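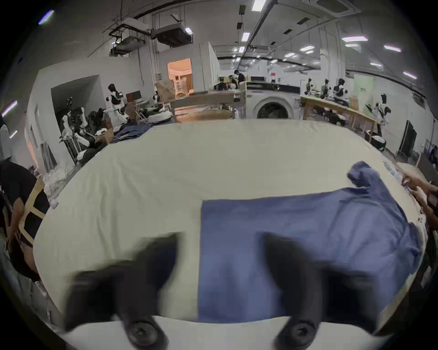
August 29, 2026. Workshop, after lunch

Wheel hoe, continued from the last page.

The new stirrup blade from Engelbrecht is on the frame. Part number 2269, if we need to order again. It is a little thicker than the old blade and the holes are a bit too narrow for our bolts, so I opened them with the round file. It took a long time. Next time I will use the drill press and clamp the blade between two pieces of scrap wood.

Weight of the old blade 602 g, with the dirt scraped off. I forgot to weigh the new one before I mounted it.

Edge: the blade came with a bevel on both sides, front and back, which is right for a hoe that must cut when pushed and when pulled. The factory edge was quite dull. I made eight strokes with the flat file on each bevel, then looked, then four more on the back one. There is still a burr at the left corner. I leave it, the first stones will remove it anyway.
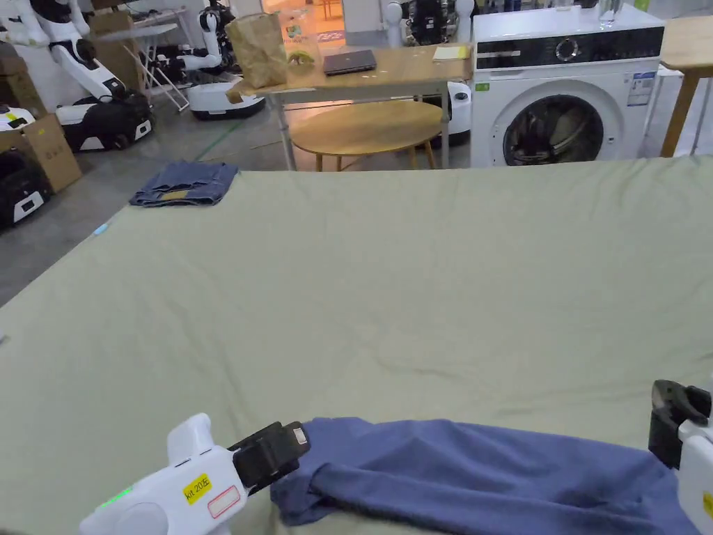
Blue-violet cotton garment on the green cloth

Test in the leek rows. The soil was dry on top and still dark one finger deep. At the lowest handle position the blade wanted to dive, and I had to hold the handles up all the time, so after one row my shoulders were complaining. I moved the handles up by one hole and it was much better. The blade then runs flat just under the surface and the small weeds stay lying on top. Larger fat hen is not cut well, it bends and goes under the blade. For these we still need the hand hoe.

The swing of the stirrup feels too large to me. With the old blade it was perhaps half of this. Nokuthula tried one row also and she did not mind it, she says the swing is needed so the blade finds its angle in both directions. We did not agree. I will put one washer on each side and we compare again.

The wheel: there is play in the bush, I can move the rim sideways with two fingers. The Calositz wheel on the seeder has the same axle size but it is wider, and I am not sure that it passes between the fork arms. To measure.
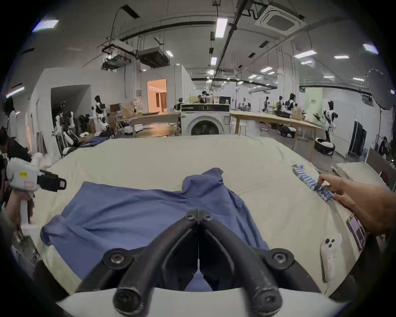 Blue shirt on the white sheet, with the row of batteries

Handles: the right one has a crack along the grain below the grip. I put in glue and tied it with cord. Don't use it before Monday please. If it opens again, Kusum has ash pieces drying in the back of the shed, cut last November, and she thinks 2 of them are straight enough.

Linseed oil is nearly finished. The Cleltitz tin has a bad lid and a skin has formed inside, so strain it through a rag before use.

Row spacing, because we always forget it: the leeks are at 40 cm and the stirrup fits with enough room on both sides. The carrots are closer and it does not fit. For the carrots use the narrow Tirkeder blade, which hangs behind the door. It also needs an edge, I did not touch it today.

Still open:
washers for the stirrup
wheel bush, measure axle and fork
weigh new blade when it is off
ask Kusum for the ash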